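Waltis Centre News
Apr 4, 2023

Furnishing of the Reading Terrace

The Centre is pleased to advise members that furnishing of the Reading Terrace has commenced. The terrace adjoins the Makhubela Room and will be available during regular opening hours once the remaining chairs have been delivered.

Dark tables with open lattice tops have been selected for the area. Members are asked to place a tray or mat beneath pens, keys and other small belongings, as these may slip through the openings. Cups should be kept to the side tables.

Each table will carry a modest display of decorative articles, including books and small picture frames. The articles are drawn from the Urkero bequest, received in December, which comprises around 200 items. Displays will be changed every 10 weeks. Members may handle the articles with care and are requested to return them to the table on which they were found.

Donations of further frames, in sizes suitable for a small table, would be welcomed. Glass should be intact and any fittings secure. Items may be left at the Brakon Street desk, marked for the attention of Ketsara Srithong, Furnishings Coordinator. The Centre regrets that it cannot collect from private homes.

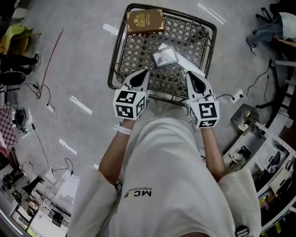

Lattice-top table with decorative book or book-shaped box and small frame.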